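홈 제품 설명서 부품 주문 문의

Sukemier 공작대 사용 설명서
4장. 글루건의 배치와 정리

4.1 적용 범위

4장은 글루건을 두 자루 이상 올려놓고 쓰는 공작대의 준비와 정리 순서를 다룹니다. 글루건의 분해와 수리는 다루지 않습니다. 글루건마다 예열 시간과 정격이 다르므로 해당 제품의 설명서를 함께 보십시오. 내용이 서로 다를 때는 글루건 제조사의 설명서를 따릅니다.

4.2 준비물

- Linik 얕은 쟁반 (공작대에 기본 포함)
- Linik 깊은 통 (천과 걸레 보관용, 기본 포함)
- 글루건 받침대 (글루건에 딸린 것)
- Grerkley 벨크로 끈 (별매)
- 이름표용 스티커와 유성펜
- 마른 면걸레
- 스위치가 달린 멀티탭

주의: 쟁반과 통은 플라스틱입니다. 달궈진 노즐을 직접 대면 표면이 녹거나 휘어집니다. 쟁반은 완전히 식은 글루건을 담는 용도로만 쓰십시오. 쓰는 도중에 잠깐 내려놓을 때는 반드시 받침대를 사용합니다.

4.3 작업면 준비

1. 작업면 위의 물건을 모두 치웁니다.
2. 굳은 글루 조각이 붙어 있으면 플라스틱 주걱으로 밀어 떼어냅니다. 금속 칼날은 표면을 긁으므로 쓰지 마십시오.
3. 마른 걸레로 작업면을 닦습니다. 가벼운 긁힘이나 얼룩은 사용에 지장이 없습니다.
4. 얕은 쟁반을 작업면 뒤쪽 가운데에 놓습니다. 쟁반 앞쪽은 코드를 펴 놓을 자리이므로 비워 둡니다.
5. 깊은 통은 뒤쪽 구석에 둡니다. 왼쪽이든 오른쪽이든 상관없지만, 멀티탭과 반대쪽이 편합니다.
6. 멀티탭을 작업면 바깥에 고정하고 스위치가 모두 꺼져 있는지 확인합니다.

참고: 천이나 걸레를 보관하는 통에는 심지나 글루건을 같이 넣지 마십시오. 글루 부스러기가 천에 붙으면 잘 떨어지지 않습니다.

4.4 사용 중의 배치

1. 글루건을 한 자루씩 받침대에 세우고 코드를 작업면 바깥쪽으로 뺍니다.
2. 받침대 사이는 20 cm 이상 띄웁니다.
3. 플러그 가까운 쪽 코드에 스티커를 감고 글루건의 색을 적습니다. 몸체 색이 서로 다르면 '하늘', '노랑', '주황'처럼 색 이름만 적어도 충분합니다. 같은 색이 두 자루 있으면 번호를 붙입니다.
4. 심지를 넣고 전원을 켭니다.
5. 켜 놓은 글루건 곁을 떠날 때는 멀티탭 스위치를 끕니다.

주의: 코드를 다른 글루건의 노즐 앞으로 지나가게 하지 마십시오. 피복이 녹은 코드는 테이프로 감아 다시 쓰지 말고 글루건과 함께 폐기하십시오.

심지가 5 cm 이하로 남으면 새 심지를 뒤에서 밀어 넣습니다. 남은 심지를 앞으로 잡아 빼면 안쪽에 글루가 남아 막힘의 원인이 됩니다. 방아쇠가 뻑뻑하면 힘을 더 주지 말고 예열이 끝났는지부터 확인합니다.

4.5 정리하기

작업면에 글루건이 여러 자루 나와 있으면 코드가 겹치고 고리를 이루어, 어느 코드가 어느 글루건의 것인지 알기 어렵습니다. 정리는 코드부터 시작합니다. 쟁반에 이미 한 자루가 담겨 있고 두 자루가 아직 바닥에 있는 경우에도 순서는 같습니다.

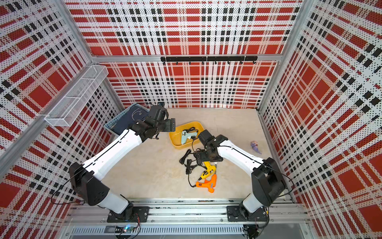

쟁반에 먼저 넣은 글루건의 코드를 밖으로 늘어뜨려 둔 채 나머지를 집으면 세 가닥이 한꺼번에 딸려 올라온다고 한 사용자가 알려 왔습니다. 담을 때마다 코드를 감아 쟁반 안에 같이 넣었더니 다음에 꺼내기가 훨씬 수월했고, 색 스티커는 플러그 쪽 말고 손잡이 쪽에도 하나 더 붙이는 편이 좋겠다는 의견이었습니다. 아래 순서는 이 의견을 반영하여 고친 것입니다.

1. 멀티탭 스위치를 끄고 플러그를 모두 뽑습니다. 코드가 아니라 플러그 몸체를 잡습니다.
2. 글루건을 받침대에 세운 채 30분 동안 식힙니다. 물이나 젖은 걸레로 식히지 마십시오.
3. 노즐 끝에 맺힌 글루는 굳은 다음 걸레로 잡고 돌려서 떼어냅니다. 잘 떨어지지 않으면 그대로 두었다가 다음에 예열할 때 닦습니다.
4. 겹쳐 놓인 글루건은 위에 있는 것부터 듭니다. 코드가 걸리면 당기지 말고 내려놓은 뒤, 걸린 고리를 손가락으로 벌려 풉니다.
5. 플러그 쪽 끝을 찾아 고리 사이로 빼냅니다. 글루건 몸체를 고리 사이로 통과시키는 것보다 쉽습니다.
6. 풀린 코드를 손바닥 너비로 느슨하게 감습니다. 글루건 몸체에 감지 마십시오. 손잡이 아래의 연결부가 꺾여 단선이 생깁니다.
7. 감은 코드의 가운데를 벨크로 끈으로 묶습니다.
8. 글루건을 옆으로 눕혀 쟁반에 담습니다. 묶은 코드도 쟁반 테두리 안쪽에 넣습니다.
9. 나머지 글루건도 같은 방법으로 담습니다. 두 자루째부터는 노즐 방향을 앞의 것과 맞춥니다.
10. 쟁반이 차면 무리해서 쌓지 말고 쟁반을 하나 더 씁니다. 추가 쟁반의 주문 번호는 13쪽 부품표에 있습니다.

참고: 코드가 심하게 엉켜 있으면 글루건을 모두 작업면에 내려놓고 간격을 벌린 뒤 5번부터 다시 하십시오. 쟁반에 담은 채로 푸는 것은 권하지 않습니다.

4.6 천과 작은 물건

1. 천은 글루가 묻지 않았는지 확인한 뒤 접어서 깊은 통에 넣습니다. 글루가 묻은 천은 따로 둡니다.
2. 그림을 그려 둔 천은 그림 면이 안으로 가게 접습니다.
3. 인형이나 장난감 같은 작은 물건은 접착 부위가 굳은 것을 확인하고 옮깁니다. 쟁반에 글루건과 함께 담지 마십시오.
4. 바닥에 떨어진 글루 실은 손으로 모아 일반 쓰레기로 버립니다.

4.7 타공 벽판을 쓰는 경우

벽판이 타공판이면 감아 묶은 코드를 고리에 걸어 보관할 수도 있습니다. 고리는 Urquijo 규격을 사용하고, 다른 규격은 구멍에 맞는지 먼저 시험해 보십시오. 글루건 자체는 벽에 걸지 말고 쟁반에 둡니다. 무늬가 인쇄된 벽판은 용제로 닦으면 인쇄가 지워질 수 있으니 마른 솔로 먼지만 털어내십시오. 구멍에 들어간 글루는 뒤쪽에서 나무 꼬치로 밀어냅니다.

4.8 점검

쓰기 전마다
- 코드 피복에 눌리거나 녹은 자국이 없는지
- 플러그 핀이 휘지 않았는지
- 스티커의 글자가 읽히는지

해마다 10월
- 벨크로 끈의 접착력이 떨어졌으면 교체
- 쟁반과 통은 중성세제로 씻어 그늘에서 말림
- 멀티탭 고정 나사를 다시 조임

4.9 자주 생기는 문제

전원을 켰는데 글루건이 데워지지 않습니다.
색 스티커를 보고 꽂은 플러그가 그 글루건의 것인지 확인하십시오. 맞게 꽂혀 있으면 멀티탭의 다른 구멍에 꽂아 봅니다. 그래도 데워지지 않으면 사용을 멈추십시오.

쟁반 바닥에 글루가 굳어 붙었습니다.
쟁반을 서늘한 곳에 두었다가 바닥을 살짝 비틀면 떨어집니다. 열풍기는 쓰지 마십시오.

코드를 묶어 두었는데도 자꾸 꼬입니다.
감는 방향을 매번 바꾸면 꼬임이 남습니다. 플러그를 아래로 늘어뜨려 저절로 풀리게 한 다음 한 방향으로만 감으십시오.

다음 장: 5장. 조명과 집진

문의: Sukemier 고객지원 | 개정일 2025년 7월 2일 | © Sukemier | 맨 위로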